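Prerkia brings brighter, gentler screens to Ellemard's community halls

6 March 2026

Prerkia is delighted to share that its new Hapeta digital signage displays will be going up in community halls right across Ellemard from May, after a long and very happy stretch of planning with the people who use those halls every day of the week.

The rollout covers 207 displays in all, and every one of them dims by itself as the evening draws in, so that a noticeboard in a quiet foyer doesn't glare at the bridge club.

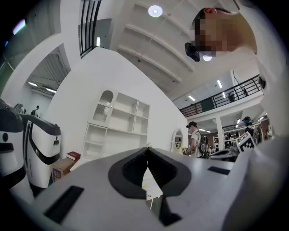
"We kept hearing that people loved the old cork boards, and fair enough, so did I," said Fouzia Yousafzai, who leads the signage team at Prerkia. "What we wanted was a screen you could read from across the hall in your second-best glasses, with colours that are kind to the eyes and a timetable that's never three weeks out of date."

Notices are sent to the displays through Drivier, our scheduling program, and most hall managers will be comfortable with it after a single afternoon's training (we bring the biscuits).
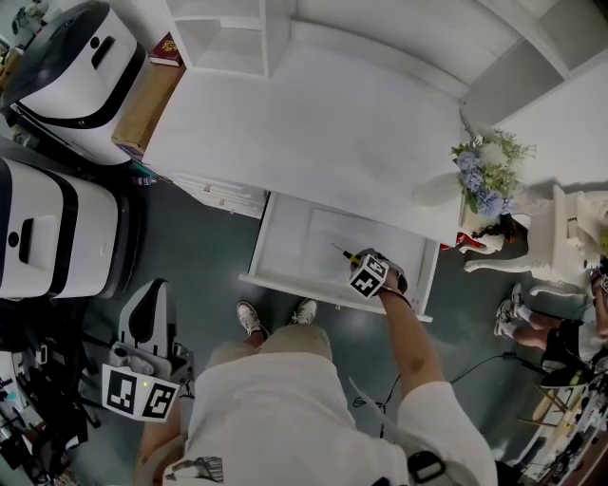

What halls will receive

Each hall gets a wall mount, setup on the day and a warranty of 5 years. Larger venues may ask for 2 displays, and Mohsin Sethi in our bookings office will gladly talk through which walls suit them best. Halls that would like to organise an early visit are warmly invited to ring him on extension 398.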